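About us: the folding room
By Jacqueline Lecomte, July

Corkby has cut and folded paper at Stoltton for longer than most of us have worked here. Cartons, inserts, sleeves, the odd shape a customer drew on the back of an order form. If you have opened a box of something small and wondered who tucked the flaps, it may well have been Müzeyen Coşkun or one of the 8 people on her bench.

Two years ago the firm bought its first pair of robot arms. We were told they would take the dull jobs. I have heard that before, about a creasing machine that still needs a person standing next to it, so I asked to see the dull jobs go before I wrote anything cheerful.

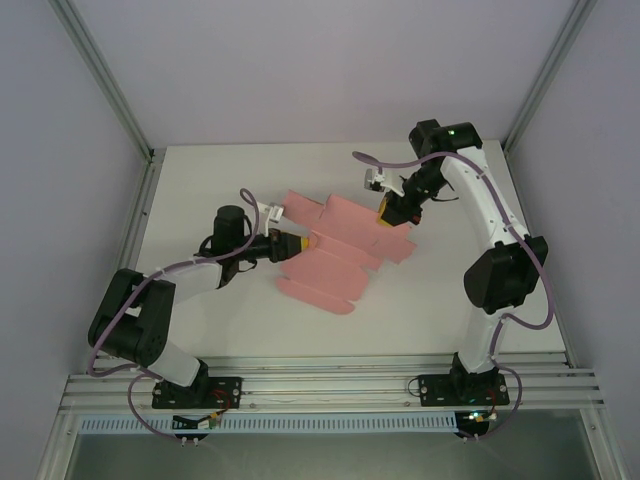
Two arms and one sheet of pink paper in the Stoltton cell.

Erhan Polat looks after the cell and is fair about it. Flat card he would trust it with. Thin paper with rounded tabs he would not, at least without watching. His log for the spring trial shows 1,172 attempts and a good many notes in the margin, most of them rude.

What has changed for people is mixed. Five of the bench team have been trained to set up and stop the arms, and are paid for it, after some arguing. Sinan Bilgin likes the new work. Müzeyyen doesn't, and has gone back to short runs by hand, roughly 400 pieces at a time. Both were given the choice, and we think that should be written down somewhere customers can read it.

Nobody has lost a job over the arms so far. Khairul Manurung, who runs the site, has promised to talk to the bench before buying another pair. We intend to hold him to it.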